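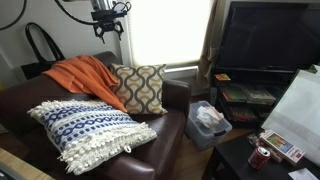

Re: Guest lounge, Ridoscombe House: furnishing rules

Dear members,

The office has received the following inquiry.

> Hrefna Þorgeirsson wrote:
> May we leave our own throws and pillows in the lounge between stays? The November notice mentions a limit of 3 items per household.

The limit stands. Items may remain for up to 48 hours after checkout, after which they will be moved to locker 16. Wool and fleece should be labeled with the apartment number.

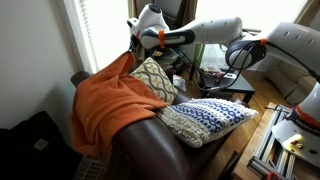 Members who wish to store larger textiles should apply to the Sarmiento Street office before 4 p.m. The storage fee remains at $33 per season and is payable on application.

Lærke Østergaard
Residents' Office, Ridoscombe House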